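4.2 Clearing a mixed bin

People who hear that we work on household chores tend to ask us, quite kindly, when the machine will be ready to tidy their kitchen, and we have learned to answer with a bin. Picking up one known object from a bare surface is a fair start, but a home hands you vegetables, cleaning things and plastic tubs all in one heap, and each of them wants to be held in its own way.
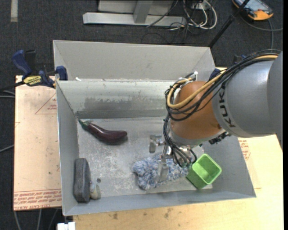
Figure 3. Bin-clearing task with the KUKA arm and a mixed set of objects.

We ran 1,502 grasp attempts with the Hotura planner, stopping every 100 to put the objects back by hand — a slow business, and we thank Toshio Yoshida for his patience with it. Firm, smooth shapes gave us little trouble. Fluffy textiles were another story, for the planner likes a clear edge to close on and a shaggy pile seldom offers one. Of the 10 object sets we tried, 9 were cleared without help at least once, and we would still not leave the arm alone with anyone's laundry.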